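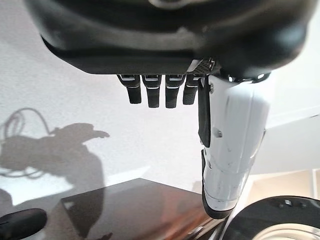
4.2 What the operators' hands did not tell us

The usual claim made for teaching by remote control is that the person supplies the skill and the robot merely stores it. We held that view when we began and hold it less firmly now. The difficulty starts with the hand. A person wearing the control glove closes their fingers in a way that suits skin, nails and a soft palm, and the software then has to turn that into a motion for four blunt fingers and a long thumb with quite different proportions (Figure 3). Something is lost at this step, and papers in this field, including our own earlier one, have tended to report the result without saying how much.

Figure 3. The hand used in the teaching sessions, seen from the wrist camera. The narrow black grip pad runs along part of the thumb; the arm's shadow falls on the wall behind the table.

We collected 1,480 demonstrations at the Filstead site from 19 operators. Each was asked to pick up a small object, turn it over and set it down inside a marked area. Of the demonstrations, 369 were thrown out before training under the rule given in Section 3.4, that the object must not leave the hand before release. Psarras and Qureshi applied the rule separately and settled their disagreements by watching the recordings together. We would ask the reader to be wary of this step. A policy trained on what is left has been shown a world in which grasps seldom fail, and it is no great surprise that it copes badly when one does.

The comparison with teaching by hand, where the operator holds the arm and moves it directly, is less clean than we would like. Operators preferred it and said so. They also stood closer to the table, got in the way of the wrist camera and cast shadows over the work. The arm casts its own shadow in both conditions, but a second one from a person appears only in the hand-guided recordings. Karras suggested that the policy might be using that shadow as a cue for when to close the hand. We tried covering the wall region of the picture during training and the gap between the two methods narrowed. We don't know how much of what remains is down to the teaching method.

Reflections raise the same worry. The tabletop is dark and glossy, and the arm shows up faintly in it. We did not vary the table. A group that wished to repeat the work on a matt surface might well get different figures, and until somebody has done so we would not lean on ours for any general statement about which way of teaching is better.

There is also the matter of practice. Three operators had used the glove before, on the Pilldale sorting task, and their demonstrations were shorter and smoother than the rest. When these were removed, remote teaching lost most of its lead. It may be that the benefit credited to the glove belongs to the people who already knew how to use it – a possibility that the survey answers, collected only at the end of each session, can't settle. Nikolaidis has argued that smoothness should be scored apart from success, and we have done this in Section 4.3, although the two scores move together often enough that we doubt they measure separate things.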